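Disposable cup

A disposable cup is a drinking vessel meant to be used once, or at most a handful of times, and then thrown away or recycled. It is one of the humblest things on any party table, and it turns up just as readily in offices, schoolrooms, church halls and the backs of picnic hampers. In Australia the coloured kind, sold without a handle or lid, is often simply called a party cup.

Shape

Nearly all disposable cups share the same basic form, a tapered wall that is wider at the mouth than at the base. The taper lets one cup slip inside another, so that a whole sleeve of them takes up very little room in the cupboard - a small kindness to anyone who has tried to store glasses for a crowd. A cup with straight sides would not nest at all, and a cup with too steep a slope would tip at the first bump of an elbow.

The rim of a paper cup is made by curling the top edge outward. This rolled lip stiffens the mouth, which would otherwise buckle when the cup was picked up, and it gives the drinker something smooth and rounded to sip from. If a lid is used, it grips the same roll.

Colour

Many cups are coloured only on the outer wall, with the rim and the inside left white or pale. A pale inside makes it easy to see what has been poured and how much is left, and it keeps the printed colour away from the drink. Plain colours are popular for gatherings where guests are inclined to put a cup down and wander off, as each person or family can be given a colour of their own and with any luck will remember it.
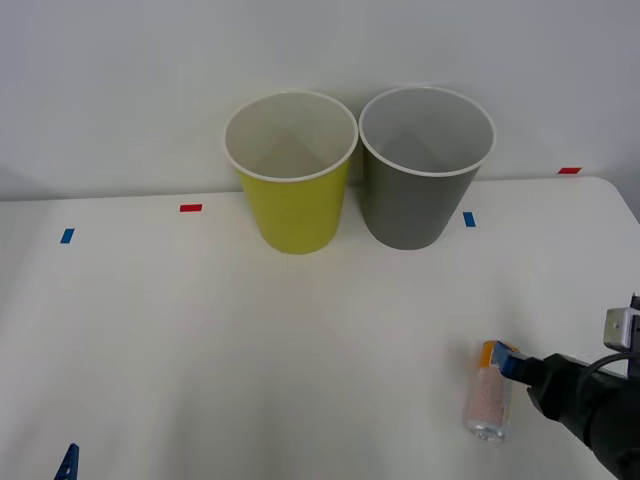
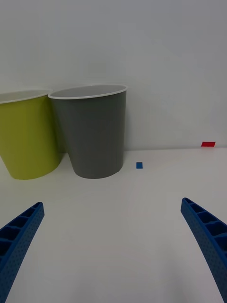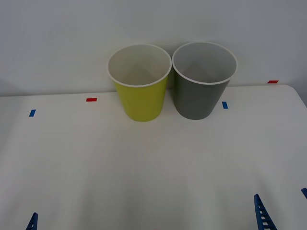 A yellow-green cup and a gray cup, both with white rims.

Sale and storage

Party cups are usually sold in sleeves of a single colour. The Silside range, for instance, comes in sleeves of 20, while the heavier Prulier cup comes in sleeves of 15. Mixed sleeves do exist, though they tend to please children more than they please whoever is setting the table. Sales are strongest in December, when the end-of-year barbecues and family lunches all seem to arrive at once.

Cups are best kept upside down in their sleeve, somewhere dry, with nothing heavy resting on top. A paper cup that has been squashed out of round can sometimes be coaxed back with the fingers, but the rim seldom recovers fully and may dribble.

Other uses

Long after the party is over, spare cups find work as seedling pots, paint-water holders and pencil stands. Santosh Joshi's household handbook The Vulby Cupboard gives two pages to them, including a patient account of sorting buttons by colour into matching cups.

See also

Paper plate
Drinking straw
Picnic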